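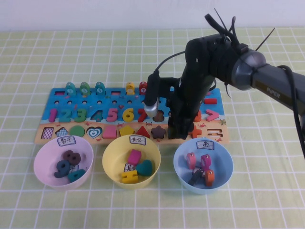
Slide 1: the sorting table, with the arm over the shape row.

Morning, everybody. Leave this one up while people find seats. Wave at the bowls - the labels say numbers, shapes and fish, and the pink one on the left is numbers. Most of what I have to say in the next half hour came out of that puzzle board.

So, the job. Pieces go from the board to the right bowl, or from a bowl back to the right hole. A toddler can do it, and my first week on the remote controls I could not! Say that early, people relax.

Slide 2. Two ways of showing the arm what to do. One, you grab it and walk it through the motion by hand. Two, you sit off to the side and drive it. We started by hand on the Khamphan project and I loved it, you feel everything. Trouble is, your own arms end up in the camera view, and the arm won't have them there later when it's working alone. So we moved to remote control for nearly all of it. (Ask who has tried either one. Wait for hands.)

Slide 3. Numbers. We recorded 768 runs and kept 400. Yes, that hurt. Of the ones we threw out, 201 were me hesitating - hovering over a piece, wiggling, changing my mind. The model learns the wiggle too. Play the wiggle clip here, it gets a laugh. Don't talk over it.

Slide 4. What I'd tell a new operator. Decide which piece before you touch the controls. Come straight down. If you miss, back all the way up and go again, and keep that run, because a clean recovery is worth a lot. Flat numerals and fish pegs want different grips, so practice them on different days. I mixed them at Greltar and spent a whole Thursday undoing it.

Slide 5. Alix, our recording tool. Quick! Show the keep and toss buttons, then move on. Somebody will ask about Fandus, the old one. It still works, I just got tired of naming files by hand.

Last slide. Next up is 100 runs with the bowls swapped around, to see if it's reading the piece or just going to the same spot every time. My money is on the same spot. Questions, then coffee is out in the hall until 10:30.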